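Re: [weeds] Undex on the Furgate bank

Before we order another 20 liters I'd like to see better evidence than what was posted in April. I walked the Furgate bank on 22/05/2021 and the knotweed looked fine to me.
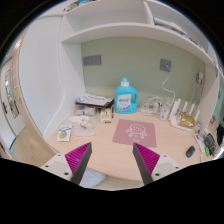 Oyewole Creek Weed Control Group

The earlier message said:

> We treated 44 clumps with Undex and the results are very
> promising. Most had browned off in 8 days. Gritar says one
> pass is enough on young stands.

Browned off is a long way from dead. Knotweed drops its leaves every fall and comes back from the root, so 8 days tells me next to nothing. Were any clumps left unsprayed to compare with? If they were, I can't find them on the map.

Gritar also sells the stuff. I'd take "one pass is enough" more seriously from someone who doesn't send us the bill, which came to $733 last time.
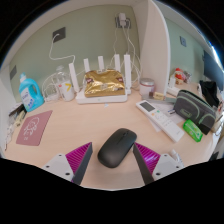
Router and mouse on the desk

My suggestion is to leave the upper bank alone this season, cut and bag the lower stand by hand, and check both again next spring. Please don't mow it in the meantime. Bits of stem root wherever they land, and the creek carries them down to the next landowner.

If anyone has stem counts from before the spraying, post them to the list.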